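Workbench > Notebooks > Soft goods

Pillow task, notes on the pause method

August, entry by Hafþór Nørgaard

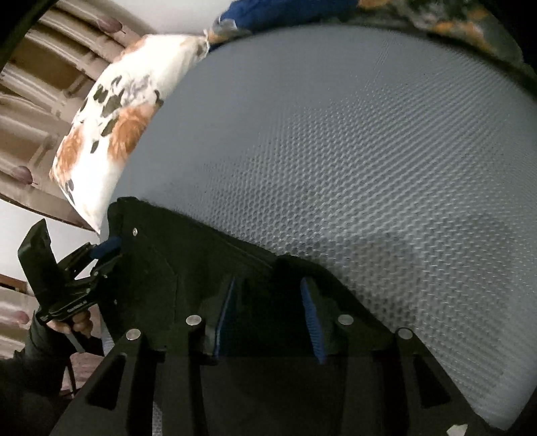

I have been wanting to write this up properly since last night, and it's early enough that the coffee is still working, so here goes. The pause method is good! I went into it expecting a small bump in how well the policy places a pillow and came out with the best soft goods result we've had on this rig.

Recap for anyone opening the notebook cold. We train on two-handed demos collected with the hand-held grippers, and for months the cloth and pillow tasks have lagged behind everything rigid. Cups, boxes, drawers, all fine. Give the arms a pillow and the learned policy grabs it too early, or closes in mid-air a little short of the fabric, and then carries on as if it had a hold of something. Ionuț's theory was that our demonstrators are too smooth. When I do a pillow by hand I never stop moving. The fingers are closing while the wrist is still traveling in, and the policy has to guess from a moving wide-angle view which instant is the one that matters. With a cup you get away with that. With a pillow the corner gives under the pads and everything shifts.

So the method: the demonstrator comes in, stops with the pads just short of the fabric, holds for a beat, closes, holds for another beat, then lifts. Same again on release. That's all of it. No new loss term, no extra sensor, no change to the network.

We kept the comparison as clean as we could. 200 demos the old smooth way, 200 with the pauses, same demonstrator (me, my shoulders can confirm), same starting layouts drawn from the same shuffled list. Both sets went through the Movora preprocessing script with identical settings, except for one thing I'll get to. Training ran 3000 steps on each, same seeds.

Results on the real arms, 11 starting layouts, 5 attempts at each:

Smooth demos: a mess on the corner layouts, decent when the pillow lies flat and square to the arms.
Paused demos: clearly better everywhere, and the corner layouts are where it really pulls ahead. The premature closing has nearly vanished.

I'm leaving the full table in the Isteck folder and not copying it here, as I want to rescore the attempts marked "partial" first. Ionuț and I disagree on what a partial is. He counts it if the pillow leaves the surface at all, I want it to get to the target side. The ranking comes out the same under either rule, I checked that before getting excited. (I then got excited.)

Now the one thing. The Movora script has a step that trims idle stretches, and it's on by default. It looks for stretches where neither hand moves and cuts them. You can see where this goes. My first training run on the paused demos looked exactly like the smooth one and I spent a whole afternoon sulking about it before I opened the trimmed files and found every single pause gone. Trimming is now off for both sets, and I retrained both so the comparison holds. If you pull the config from the Dradero branch, check the flag, because that branch still has the old default.

Technique notes, mostly for whoever collects next:

- Stop the wrist, then close. If the jaw starts moving before the wrist is still, throw the demo out. I was too forgiving with my first batch and had to redo a good part of it.
- Both hands pause together, even when only one is going to grip. I tried letting the idle hand drift and the policy learned to drift too, lovely smooth useless drifting.
- Don't push down into the surface while you wait. It's very tempting to rest the tool there. A soft surface moves under you and so does the pillow.
- Approach the pillow from the side you intend to lift from. Late corrections eat the pause.
- Count in your head. I count "one and" and that seems long enough. Longer holds made me wobble.

An odd bonus: the paused demos are easier to label. The gripper width signal has a flat shelf before each close, so the automatic segmenter (the one Azar runs on) finds the grasp moment without hand fixing. I had budgeted an evening for cleaning labels and finished before dinner.

What I don't know yet. The obvious objection is that the paused demos are slower, so the policy simply has more frames near the grasp, and we'd get the same gain by reweighting those frames in the smooth set. Fair! Ionuț raised it within a minute of seeing the numbers. He's writing the reweighting run now. My bet is that it recovers part of the gap on the flat layouts and very little on the corners, where I think the real benefit is that the view holds still at the moment of decision. I'm putting that here in ink so I can be embarrassed by it later.

The learned policy also pauses, of course, which makes it look a bit thoughtful. It reaches, waits, closes. Playback at higher speed works so far, though I only tried it on a couple of layouts and wouldn't quote it to anyone.

Next up: the reweighting run, then the same method on a folded blanket, then a second demonstrator. The second demonstrator matters most to me. If the method only works with my hands and my counting, it's a habit and I should stop calling it a method. Ionuț has agreed to do a set and claims he can hold stiller than I can - we'll see.

Also need to tighten the pads before the next session and charge both units overnight.

Comments

Ionuț Pîrvu
Reweighting run is started. I still say leaving the surface is a partial. Also please write down how long "one and" is in milliseconds, I count in a different language.

Hafþór Nørgaard
Will measure it off the width signal tonight. And no, it is not a partial.

dk
Does turning trimming off also leave in the dead time at the start of each demo? We had a policy that sat there forever because of that.

Hafþór Nørgaard
Good catch, it does. I cut the starts by hand for both sets, should have said so in the entry.

Ionuț Pîrvu
Changed the default on the Dradero branch just now, trimming is off.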